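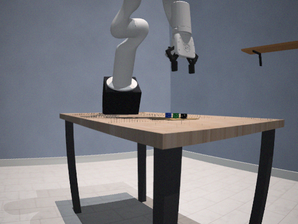 Render: white arm on its black pedestal, wooden table.

December, a bit after 4 pm

OK, sourdough starter log again, batch 3. The Tremlow rye is so much livelier than the bread flour we were using before! I fed both jars at lunch, 200 g of flour each, and by the time I'd finished my sandwich the rye one was already domed and smelling like green apples. The other one just sat there sulking (same water, same shelf, same everything).

Annapurna thinks the bread flour jar is too cold at the back of the proofing cabinet. Could be. I swapped the two jars around before I wrote this, so we'll know tomorrow whether it's the flour or the spot. Should have done that on day one, oh well.

Salt question is still open. Léonie wants to try 2% straight into the starter to slow it down overnight, which I've never done and am a little nervous about, but she swears the bakery in Itcombe does it all summer long. I'll split off a spoonful of the rye and try it on that first, so please don't salt the main jar!

The Horobets scale is drifting again. I put the 3000 g check weight on it and got 3473, so yeah, something is badly off. Tared it twice, same thing. Use the little Cleris one until I get a chance to open it up, and if you weighed anything on the big scale this morning, cross it out in your notes. My lunch feed was on the Cleris, so those numbers are fine.

Still to do: more rye, new lids, pH strips (we're down to the crumpled ones).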